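Uldale Heat Pump Tumble Dryer
Section 6: Drying large items

6.1 Before loading

Sheets, duvet covers and throws tend to roll into a ball during drying. The outer layer dries first and the moisture sensor may end the cycle while the centre is still damp. Prepare large items as set out below.

1. Check the care label. Do not load any item marked with a crossed-out dryer symbol.
2. Spin at the highest speed the label allows.
3. Close zips and fasten buttons on duvet covers. Turn the cover inside out.
4. Take the item by one corner and shake out the folds. Long knitted pieces should be opened to full length. 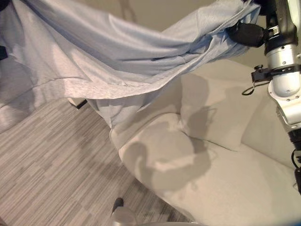 Fig. 6-1. Light blue knit, held at one corner.

5. Load one double or king-size item at a time. Two single sheets may be dried together if they are of the same fabric.
6. Close the door until the catch clicks.

CAUTION: Do not load items that have been in contact with cooking oil, paraffin, wax remover or solvent. Residues can ignite even after washing.

6.2 Selecting a programme

1. Turn the dial to Bedding. For knitted fabric, select Delicates.
2. Press Dryness to choose Iron, Cupboard or Extra. Extra is not available with Delicates.
3. Press and hold Start for two seconds. The remaining time is shown once the sensor has taken its first reading.
4. When the display shows PAUSE, open the door, separate the load by hand and press Start again. If the door is not opened within ten minutes, the programme resumes without further warning.

Note: The remaining time may go up as well as down during the cycle. This does not indicate a fault.

6.3 After the cycle

1. Remove the load promptly. The anti-crease phase turns the drum at intervals for up to one hour and can be ended by pressing Stop.
2. Clean both halves of the fluff filter. Knits and brushed cotton shed heavily.
3. Empty the water container, unless the drain hose kit (part 1074) is fitted.
4. Lay knitted items flat until cool. Do not hang them by one edge. 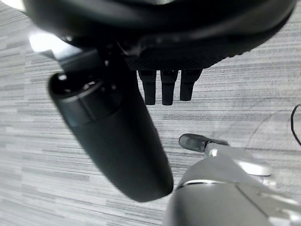
6.4 Fault codes

E02: Door not closed. Check for fabric caught in the seal.
E05: Water container full or not pushed fully home.
E11: Filter blocked. Rinse under the tap and allow to dry before refitting.
E452: Sensor fault. Switch off at the wall, wait five minutes and restart. If the code returns, contact the service department.

WARNING: Do not remove the rear panel. The refrigerant circuit may be opened only by a qualified engineer.

Issue 6, 28 June 2024. Replaces all earlier issues of this section.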